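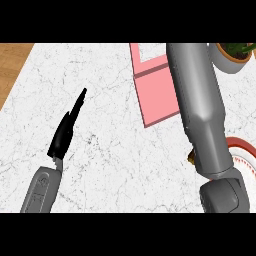
Chapter 2
Stone Surfaces in the Home and Workplace

Learning outcomes

On completing this chapter, students should be able to:
distinguish marble from granite and from manufactured stone;
explain how veins form and how they affect the strength of a slab;
read a supplier's data sheet and prepare a simple cleaning schedule.

2.1 Why stone behaves as it does

Marble begins as limestone. Heat and pressure deep in the earth cause the grains of calcite to grow and lock together, and traces of clay, iron or graphite left in the original rock are drawn out into bands of colour. Grey veining on an off-white ground is among the patterns most often requested by clients, and it is widely copied in laminate, porcelain and printed finishes. Students should therefore never identify a material by its pattern alone.

Calcite reacts with acid. Lemon juice, vinegar and many bathroom cleaners will dull a polished marble surface within minutes, leaving a pale mark known as an etch. An etch is damage to the stone itself and cannot be washed away. A stain, by contrast, is foreign matter held in the pores, and can often be drawn out with a poultice left in place for up to 17 hours.

Granite is harder and resists most kitchen acids, although it also needs sealing in areas of heavy use. The sealing program at the Craddock building, described in section 2.4 by Yuk-lan Kwok, covers both materials.

2.2 Terms used in this chapter

Honed: ground to a smooth, matt finish.
Fissure: a natural separation in the stone, which may or may not weaken the slab.
Arris: the sharp edge where two faces meet.

Before proceeding, students should complete the Ernham worksheet and bring a labelled sample of one stone finish to the next practical class.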